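吉拉诺语

吉拉诺语（Jirano；自称 hana jirano，意为“吉拉诺的话”）是斯凯尔克港（Skerkport）沿岸及其内陆河谷通行的一种语言，目前未能证明与任何已知语言有亲属关系，一般按孤立语言处理。根据最近一次社区登记，以吉拉诺语为第一语言者为1,493人，多数同时使用港区通用语。该语言为作格—通格型语言，基本语序为主语—宾语—动词，形态以后缀黏着为主，动词须带示证后缀，名词在与数词连用时须带类别词。

名称

“吉拉诺”原为河谷中游一处渡口的地名，后扩大为整个流域的名称，再转指流域居民及其语言。早期的港务文书多按方位称之为“上河话”，这一名称在内陆方言区从未通行，现已少用。部分旧词表把维尔维尔（Villville）方言单列为“维尔维尔语”，但两地的基本词汇和动词形态大体对应，差异主要在语音和少数虚词，现行描写著作不再分立。

自称中的 hana 兼有“话”“喉咙”“调子”三义。沿岸方言可省略 hana，单说 jirano 指语言；内陆方言中单说 jirano 只能指地方或人，指语言时 hana 不可省。

分布与方言

吉拉诺语分为沿岸方言和内陆方言两支。沿岸方言以斯凯尔克港旧城及北侧的渔村为中心，内陆方言以维尔维尔为中心，沿河上溯至因塔拉苏（Intarasuk）高地边缘。两支之间有一段过渡地带，当地人的口音兼有两方特征，语法上则偏向内陆。

两支方言的主要区别如下：

一、内陆方言完整保留送气塞音与不送气塞音的对立；沿岸方言中 /kʰ/ 在两元音之间弱化为 [x]，年轻使用者中词首亦有弱化。

二、内陆方言保留词末喉塞音，沿岸方言在语流中脱落，仅在停顿前出现。

三、沿岸方言的作格后缀为 -ne，内陆方言为 -ŋe。两者在历时上同源，一般认为软腭鼻音形式较早。

四、沿岸方言以 wai 表示“今天”，内陆方言以 seha 表示“今天”，而 wai 在内陆方言中指“白天”。

两支方言可以互通。内陆使用者理解沿岸口语的困难主要来自借词，沿岸使用者的困难则主要来自内陆方言中较复杂的示证系统。因塔拉苏高地边缘另有一种混杂较重的变体，其归属存在争议：塔纳克潘式的三分方案将其列为第三支方言，二分方案则将其视为内陆方言的次方言。前一方案由通猜·纳克潘（Thongchai Nakpan）提出，故亦简称“纳克潘方案”。

语音

辅音

吉拉诺语共有音位36个，包括辅音与元音。辅音如下：

不送气清塞音：p、t、k、ʔ
送气清塞音：pʰ、tʰ、kʰ
浊塞音：b、d、g
塞擦音：tɕ、tɕʰ
擦音：s、h
鼻音：m、n、ŋ
边音与闪音：l、ɾ
半元音：w、j

浊塞音 /g/ 只见于音节首，且多出现在拟声词和借词中，有研究者主张将其视为边缘音位。/s/ 在 /i/ 之前读作 [ɕ]，与塞擦音不构成混淆。/ɾ/ 不出现于本族词的词首，借词中的词首闪音通常在前面加上短元音 /a/。

元音

元音分短元音、长元音与鼻化元音三组，每组均有 i、e、a、o、u 五个音质。长短对立只见于开音节，如 sú“水罐”与 suu“烟”在词典注音中分别记作短、长元音，前者上方符号仅标示重音，与长度无关。鼻化元音不再区分长短，实际时长介于短元音与长元音之间。

沿岸方言的鼻化 /e/ 与鼻化 /a/ 正在合流。此项变化在旧城最为明显，渔村的老年使用者仍能在听辨中区分二者。

音节与重音

最大音节结构为 CVC，音节尾只允许 /m/、/n/、/ŋ/、/l/、/ʔ/。长元音音节不带韵尾。词内不同音节的辅音可以相邻，词首不允许辅音丛。

重音一般落在词干倒数第二音节，后缀不参与重音计算。单音节词干自身带重音。例外集中于亲属称谓的呼格，其重音移至末音节，并伴随末元音延长：tami“孩子”，呼格 tamii。

正词法

现行正词法采用拉丁字母，送气音以 ph、th、kh 表示，塞擦音写作 c 与 ch，软腭鼻音写作 ng，闪音写作 r，半元音 /j/ 按自称写作 j，喉塞音以撇号表示。长元音双写，鼻化元音在元音后加 x，例如 kax“芦苇”。加 x 的做法曾受批评，理由是容易与港区通用语的拼写相混；另一种方案使用波浪符，主要见于学术出版物。

下文例词除注明者外均采用现行正词法和沿岸方言形式。

名词形态

数与类别

名词本身不因单复数而变形。数量以数词和类别词表示，次序为名词—数词—类别词。常用类别词有：

-po：人，以及故事中会说话的动物
-kal：四足动物、船
-thi：细长物，如绳、桨、蛇
-mun：圆形或团状物，如果实、石块、云
-leng：平面物，如席、帆、田块
-sa：不属于以上各类者

例如 tami lo-po“两个孩子”，wena lo-kal“两条船”，naku lo-leng“两张席子”。类别词与名词的搭配并不完全由形状决定。“月亮”用 -mun，“太阳”却用 -leng；词典编者认为后者来自“日照之地”这一旧义。废弃不用的船可改用 -leng，说话人以此表示该物已不再被当作船看待。

沿岸方言的年轻使用者倾向于以 -sa 代替 -thi 和 -leng，但 -po 与 -kal 保持稳定。

格

主要格标记见下：

通格：零形式
作格：-ne（内陆 -nge）
与格：-ma
属格：-li
处所格：-ta
从格：-tahu
伴随格：-som

从格在形式上包含处所格，通常分析为 -ta 与旧动词 hu“离开”的融合。在现代语言中二者之间不能插入其他成分，故处理为单一后缀。

格后缀附于名词短语的末尾。若名词后有数词和类别词，后缀加在类别词之后，如 wena lo-kal-ta“在两条船上”。

领属

吉拉诺语区分可让渡领属与不可让渡领属。身体部位、亲属和影子、名字等词使用领属前缀：

第一人称：na-
第二人称：ki-
第三人称：o-

例如 na-hana“我的喉咙”。若用独立代词加属格，即 nau-li hana，则只能理解为“我的话”或“我的调子”。这种对立使 hana 的多个义项在语法上得以区分。

“房子”一词 suka 原属可让渡名词，但在指出生时的住屋时可带不可让渡前缀：na-suka“我出生的房子”，nau-li suka“我的房子”。

代词

人称代词不分性别。第一人称复数区分包括式与排除式：包括式为 tene，排除式为 naute。第二人称单数 kii 用于平辈及晚辈，对长辈一般避免使用代词，改用亲属称谓加第三人称动词形式。

指示词分三级：e“近说话人”，ani“近听话人”，uro“远离双方”。内陆方言另有两个与河流有关的指示词，jem“上游的”与 dol“下游的”。二者不仅用于河岸，也用于室内和院落中的较小范围，例如要求他人把碗放到“下游那一边”。迁居港区的内陆使用者仍沿用该系统，此时“下游”固定为朝海的一侧。

动词形态

动词由词干加后缀构成，后缀的次序为：

词干—致使—否定—体—示证

例如 nom-pa-ke-l-ima，其成分依次为“吃”“致使”“否定”“完成体”“推断”，意为“看来没有给（某人）吃”。动词不与论元保持人称一致，唯上文所述对长辈说话时所用的敬避形式例外：该形式在词干前加 o-，与第三人称领属前缀同形。

体

体有三类：完成体 -l，未完成体 -ru，惯常体 -tom。时间关系由时间词或上下文表达。状态动词不带完成体，若强行带用，则表示状态的起始，如 dame-l-a“变凉了”。

惯常体在叙述祖先事迹时可以代替完成体，此用法在口传文本中常见，日常对话中少见。

示证

示证后缀说明信息来源，在陈述句中必须出现。沿岸方言有三个：

-a：说话人亲历或目睹
-ima：根据迹象推断
-so：听他人转述

内陆方言在此之外另有 -ena，表示由听觉、嗅觉或触觉得知。例如在屋内听到船靠岸，内陆使用者用 -ena，沿岸使用者则在 -a 与 -ima 之间选择，个人差异较大。

比较以下三句：

wena hato-l-a.
船 到达—完成—目睹
“船到了。”（说话人看见）

wena hato-l-ima.
船 到达—完成—推断
“船到了。”（例如根据码头上的缆绳判断）

wena hato-l-so.
船 到达—完成—转述
“船到了。”（据他人所说）

疑问句的示证后缀按听话人的信息来源选择，而不按提问者的信息来源选择。因此，问对方是否看见船到，用 -a；预料对方只是听说，则用 -so。用 -a 向显然不在场的人提问被视为失礼。

梦境的叙述在沿岸用 -ima，在内陆用 -a。霍玛拉·埃斯科韦多（Xiomara Escobedo）认为，这一差异与推断后缀的来源有关：沿岸的 -ima 可能由表示“像”的动词演变而来，保留了较多的比拟意义。此说尚缺乏早期文献佐证。

否定与禁止

陈述句否定用 -ke。祈使句不用 -ke，而在句首加 bai，动词用光杆词干：bai nom“别吃”。存在句的否定使用独立动词 hem“没有”，不加 -ke。hem 加 -ke 的双重否定形式 hem-ke 意为“不能说没有”，多见于讨价还价和婉拒。

句法

基本语序

及物句的无标记语序为施事—受事—动词，施事带作格：

tami-ne naku mura-l-a.
孩子—作格 席子 卷—完成—目睹
“孩子把席子卷起来了。”

受事为话题时可移至句首，施事仍带作格。动词后只允许出现与格成分和呼语，其他成分后置被多数使用者判断为不合语法。

作格标记并非在一切及物句中出现。在惯常体句中，施事若为人称代词，作格标记可以省略；若为普通名词，则不可省略。因此吉拉诺语属于以体和名词性层级共同为条件的分裂作格语言。

处所表达

处所句由处所格名词和存在动词 ju 构成。表示较具体的空间关系时，在名词属格后加方位名词，再加处所格后缀。常用方位名词有 pala“上表面”、inu“内部”、gumi“底下”、tehe“旁边”。

tongo-li pala-ta sú ju-ru-a.
架子—属格 上表面—处所 水罐 存在—未完成—目睹
“水罐在架子上面。”

pala 要求承托面为平面。物体挂在绳上或附着于墙面时不用 pala，改用 tehe。分层的搁物器具按层计数时，每层用类别词 -leng；整件器具用 -sa。内陆方言在指称上下两层时，也可借用 jem“上游的”与 dol“下游的”，沿岸方言无此用法。

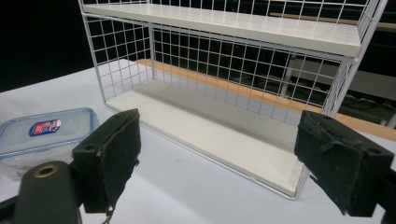

复句

关系从句位于中心语之前，动词去掉示证后缀，加名词化后缀 -n：

naku mura-l-en tami
席子 卷—完成—名词化 孩子
“卷席子的孩子”

后缀在辅音后插入 e。由于关系从句没有示证标记，其内容的信息来源不作说明；如有必要，可在从句动词前加副词 mii-ta“当面地”或 hana-ta“据说”。

时间从句和条件从句在形式上相同，均以 -ko 结尾，区别依靠主句的体和上下文。主句为惯常体时作一般条件理解，主句为完成体时作时间理解。

连动结构较少，限于位移动词与姿势动词的组合。两个动词共用一套后缀，加在后一个动词上，中间不能插入名词。

引语

转述他人的话时，可以使用直接引语，也可以使用转述示证后缀。直接引语以 e-n 结句，该成分来自近指指示词。口传故事中，角色的对白用直接引语，叙述部分用 -so，两者的交替是划分段落的重要依据。

词汇

本族词

基本词多为单音节或双音节。与河流和潮汐有关的词汇较为细密，例如涨潮前水面静止的一段时间称为 limo，落潮后留在凹处的水称为 limo-kan。后一词在内陆方言中转指雨后路面的积水。

亲属称谓按长幼区分兄姊与弟妹，同时区分说话人的性别。母亲的兄弟有专称 dahu，父亲的兄弟则与父亲同称，以“大”“小”加以区别。

借词

借词主要来自港区通用语，集中于贸易、学校、行政和电器名称。较早的借词服从本族语音规律，词末的塞音一律改作喉塞音；较晚的借词则往往保留原有韵尾，由此在沿岸方言中出现了本族词所没有的音节结构。

动词不能直接借入。借来的动词性成分须与轻动词 ma“做”连用，所有后缀加在 ma 上。

避讳词

渔民在海上避免使用若干陆地动物的名称，代之以描述性短语。例如“猪”称为 gumi-tahu“从底下来的”。避讳只在船上有效，靠岸后恢复常用名。随着机动船的普及，这一习惯在旧城已不常见，在北侧渔村仍有保留。

历史与内部构拟

吉拉诺语没有早期书面文献，其历史主要依靠方言比较与内部构拟。目前较为确定的变化有三项：词末清塞音并入喉塞音；元音后的鼻音在擦音之前脱落并使元音鼻化；旧有双唇擦音并入 /h/。第三项的依据是内陆方言少数歌谣中 h 与 ph 的交替。

类别词多可追溯至名词。-kal 与内陆方言的 kala“肋骨”有关，可以解释四足动物与船同归一类的现象；-thi 与“藤”有关；-po 的来源不明。

有人曾提出吉拉诺语与因塔拉苏高地诸语言同源，所依据的词表后来被证实大部分为文化借词。其余相似词项数量过少，且语音对应不成规律，这一假说目前较少得到支持。

文献与记录

已知最早的记录是斯凯尔克港港务人员所抄的词表，收词约1,000条，拼写依港区通用语习惯，未区分送气与长短。该词表对渔具和船体部件记录较详，对动词则只记一个形式，后人整理时发现其中多数带有目睹后缀 -a，曾被误认为词干的一部分。

系统描写始于埃斯科韦多对维尔维尔方言的调查，其语法简志确立了示证系统的四分格局。纳克潘随后调查沿岸方言与因塔拉苏边缘变体，编有分类词汇集。两人在格标记的术语上有所不同：埃斯科韦多将 -tahu 称为“离格”，并把处所格分为静态与趋向两类；纳克潘则只立一类，认为趋向意义来自动词。

录音资料现存115段，包括故事、歌谣、日常会话和词表朗读，其中会话所占比例最低。录音的转写采用两行对照：第一行为正词法，第二行为逐语素注释。过渡地带的录音按说话人自认的方言归类，因而同一村落的材料可能分列于两处。索引最近一次修订于2024年6月2日，修订后各段录音增加了示证后缀的检索字段。

使用状况

在维尔维尔及其上游村落，吉拉诺语仍是家庭语言，儿童入学前多以其为主要语言。在斯凯尔克港旧城，中年以上居民之间使用较多，父母对子女说话则常用港区通用语，子女一般能听懂而较少主动使用。北侧渔村的情况介于两者之间。

语言转用在语法上留下的痕迹不均衡。沿岸青年使用者的作格标记基本完整，类别词明显减少，示证后缀中 -ima 的使用范围扩大，部分人以其兼表不确定。年长者对此评价不一，有人视为错误，也有人认为旧城历来如此。

书面使用限于识字课本、告示、歌词和个人通信。手机短信中常省略喉塞音撇号，长元音多不双写，鼻化符号 x 却保存得较好，有时还被用来表示感叹语气。每年4月河口开渔时，维尔维尔与沿岸各村轮流主持对歌，歌词须即兴编成，示证后缀照例不得省略；歌者若用 -a 唱出显然未曾目睹之事，对方可据此反驳。

示例文本

以下为内陆方言故事的起首部分，故事名为《两只獭》。原文按现行正词法转写。

duma-ta, sira lo-po ju-tom-so.
从前—处所 獭 二—类别 存在—惯常—转述
“据说从前有两只獭。”

sira lo-po-nge wena hua-ru-so.
獭 二—类别—作格 船 看守—未完成—转述
“它们看守着一条船。”

wena-li gumi-ta limo-kan ju-ru-so.
船—属格 底下—处所 积水 存在—未完成—转述
“船底下有一汪积水。”

文中獭用类别词 -po，属于会说话的动物。若在日常谈话中提到两只獭，则说 sira lo-kal。limo-kan 一词在此处取“积水”义，沿岸讲述者复述同一故事时理解为“落潮后留下的水”，故事的地点因此由河边移到海滩。

参见

孤立语言
作格—通格语言
示证性
数词类别词
斯凯尔克港沿岸歌谣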